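FOR IMMEDIATE RELEASE

Teledus opens its Hovstead workroom to the public for an afternoon of hands-on robot teaching

HOVSTEAD — Teledus will open the doors of its Hovstead workroom this March for a free public demonstration of how household robots get taught to pick things up, put things down and pass things along. Doors at 2 p.m. on Monday. Last entry an hour before close. No tickets at the door, sign-up only, details at the end of this release.

It is the second time the company has done this. The first open day, last spring, was meant for neighbors and the families of staff and drew 110 people into a space set up for far fewer. The line went down the stairs. This time there are timed slots, a second demonstration table and a place to leave coats.

What visitors will see is the everyday work of the Teledus data team. Small jobs, done by hand, over and over, while wearing or holding the recording gear. Pick up a bottle. Turn it. Set it down on the other side of the table. Pick it up again. The recordings become training material for Derkden, the company's two-armed home helper, which is in trials now and not yet for sale.

"People come expecting a robot that does backflips," said a company spokesperson. "What they get is a table, a few things from the kitchen, and somebody showing a machine how to be careful. They stay longer than we thought they would. Kids especially, once they get a turn."

And they will get a turn. The main change from last year is a try-it station, open all afternoon, where guests can hold a pair of the same hand-held grippers the team uses and work through a short set of tasks. No experience needed. Closing the jaws takes a light squeeze. Most first-timers grip too hard, then too soft, then get it on the third or fourth go. Guests under 9 need an adult with them at the station.

THE PROGRAM

Doors open at 2 p.m. Short welcome, then straight into the first demonstration.

Table demonstration, every half hour. A member of the data team runs through a full recording session at normal speed, talking as they go. Expect bottles, cups, folded cloths. Questions welcome during, not just after.

Try-it station, all afternoon. First come, first served inside your time slot.

Derkden at work, on the hour. The robot attempts the same tasks visitors have just seen done by hand. It will drop things. The team would like it known in advance that this is normal and that the dropped things are also useful to them.

Sun room talks. Sun is the name of the small meeting room at the back, on account of its one big window, and it will host two talks of twenty minutes each. The first covers what is in a recording and who gets to use it. The second is on working with retirement homes and what residents there have asked for, and what they have said no to.

WHY HANDS

Teledus started out writing fixed instructions for robot arms, the way most small firms did. Move here, close, lift, move there. It worked for one cup in one spot. Move the cup an inch and it all fell apart. Three years ago the company put most of its effort into learning from people instead, and the hand-held grippers came out of that.

The idea is simple enough to say. If a person does a task with something shaped like the robot's own hand, the robot has a much easier time copying it. The person keeps their own sense of balance and timing. They know when a bottle is about to tip. They slow down at the right moment without thinking about it, and that slowing down is in the recording too.
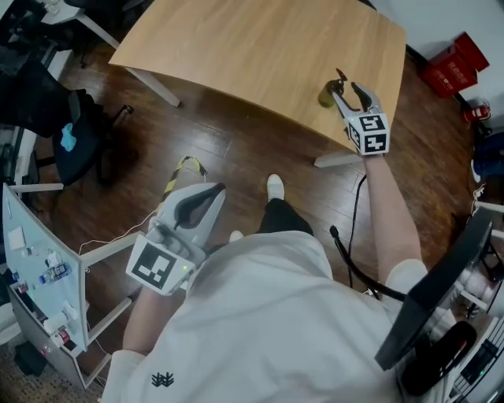
The work is less tiring than it was, though it is still work. Sessions are capped at forty minutes, with a break between, and staff swap tasks through the day so no one spends a whole shift on a single motion. Early on the team ran longer sessions and the recordings got sloppy toward the end, which didn't help anyone. Shorter ones gave cleaner results and fewer sore wrists.

The library behind Derkden now holds 947 separate household tasks, from taking the lid off a jar to putting a sock in a drawer. Some were suggested by visitors at last year's event. There will be a suggestion box again, and the team has promised to record at least one idea from it before the end of the month. Last year's pick was getting a tea bag out of a mug with out dripping on the counter. It is still not going very well.

"We want suggestions from people who find these things hard to do," the spokesperson said. "Someone with arthritis knows exactly which cap on which bottle is the problem. We can guess. They know."

PRIVACY AND PHOTOS

Visitors who use the try-it station will not be added to the training library unless they ask to be. There is a one-page form for those who do want to take part, in large print, and staff will go through it with you. Anyone who signs can change their mind later by email and the recording gets deleted.

Personal photos are fine in the main room. Please no filming in the Sun room during talks.

GETTING THERE

The workroom is on the upper floor, with elevator access from the rear parking lot. The lot is small, street parking is easier after lunch. Bus stop is across the road from the front entrance. Flat shoes are a good idea, closed toes please, and mind the cables on the floor around the tables. Strollers can be left downstairs by the elevator.

Coffee, juice and something sweet will be set out in the hallway. No food or drink at the demonstration tables, sorry.

SIGN-UP

Free, but a time slot is required. Slots are one hour long and can be booked through the events page on the Teledus website or by calling the front desk during office hours. School groups and care homes should get in touch ahead of time so a quieter slot can be set aside for them. A few are being held back for this. Guests who need a chair at the tables, or a sign language interpreter, can say so on the sign-up form, the sooner the better for interpreters.

FOR THE PRESS

Reporters are welcome from 1 p.m., an hour before doors, for a look at the setup and time with the data team and the engineers working on Derkden. Please register with the press office so there is a badge waiting. Camera crews should let us know how much gear they plan on bringing, the elevator takes one cart at a time. Interviews in the Sun room by request, between talks.

Press images and a short fact sheet on Derkden are avalable from the press office on request.

ABOUT TELEDUS

Teledus builds and trains robots for everyday tasks in the home. The company is based in Hovstead, where its engineering and data teams share one floor. Its first product, Derkden, is a two-armed helper designed for people who want to stay in their own homes longer.

Press contact: Teledus press office, Hovstead. Calls and emails answered same day during office hours.

###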